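Setis Countertop Water Flosser: Two Months In

Review by Magdolna Fodor
27/08/2020

I should say up front that I didn't want one of these. My hygienist has been pushing water flossers at me for years, and I've always suspected that a gadget with a tank, a hose and a pump was a long way to go to replace a piece of string. Then I had a bridge put in on the lower left, regular floss stopped being an option there, and the little threader loops made me want to throw things. So I paid $100 for the Setis, which is the middle model in their line.

The box holds the base unit, the tank, a handle on a coiled hose and two tips, both the same. For $100 I expected at least one of the soft rubber ones made for bridges and implants. Those are sold separately. The booklet shows one on nearly every page, which I thought was a bit rich.

Setup took no time. The tank drops onto the base and the tip clicks into the handle. It's supposed to click, anyway. Mine needs a hard push and a quarter turn, and twice it has come loose at full pressure and shot into the mirror.

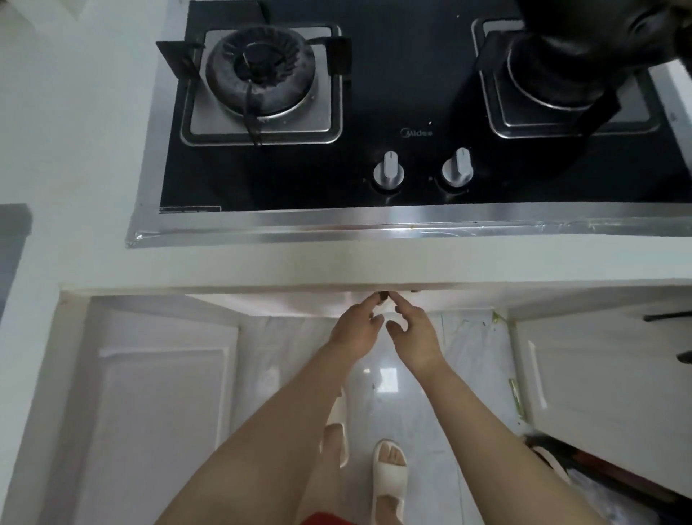
As for the cleaning itself, I'll give it some credit. Around the bridge it gets bits out that my brush leaves behind, and I can see them in the basin afterward. Between my ordinary back teeth I can't tell any difference from floss, and on the tight front ones I think floss does better. The stream goes past the gum line nicely but it doesn't scrape anything off the sides of a tooth. I still floss everywhere I can, so the Setis has added a chore to my evening and taken none away.

The box promises "visibly healthier gums in two weeks." I don't know what that would look like. Mine bled for the first few days and then quit, and they did the same the last time I got serious about flossing with plain old string. At my checkup the dentist said things looked good around the bridge and asked what I'd been using, then admitted she would have guessed the threaders.

Noise is a real problem. It sounds like a fish tank pump having a bad day. I can't run it after my husband has gone to bed, and that's exactly when I'd want to use it.

The tank is the other sore point. It runs dry before I've finished my lower teeth unless I turn the pressure down to the second setting. The opening is too narrow for my hand, so I clean it with a bottle brush, and there was already a pinkish film in the corners by the third week. Vinegar took it off. The booklet says only to "rinse as needed." 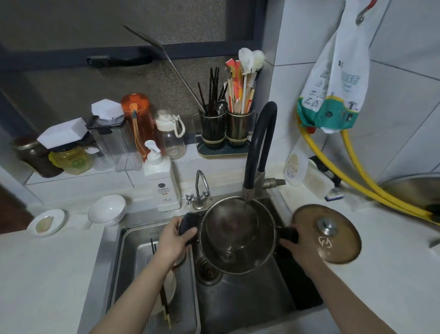
Boris Kopecký wrote in after my first short post on this to say I was being unfair about the tank: his has stayed clear for a year, he empties it every night and leaves it upside down on a towel, and any container of standing water will go slimy if you let it. Fair enough. I've done the same since then and the film hasn't come back. I'd still like the booklet to have told me.

Would I buy it again? With a bridge, probably, but I'd get the cheaper model and spend the difference on the right tip. If you have no dental work and you already floss, keep your money. And if you don't floss now, I doubt a loud machine is going to turn you into someone who does. I'll look at the Cekgate cordless in September, mostly to find out if it's any quieter.

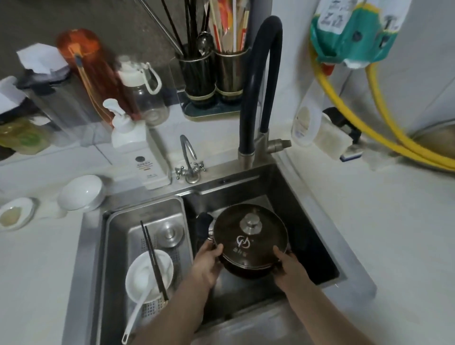 At the kitchen sink, pot and lid in hand.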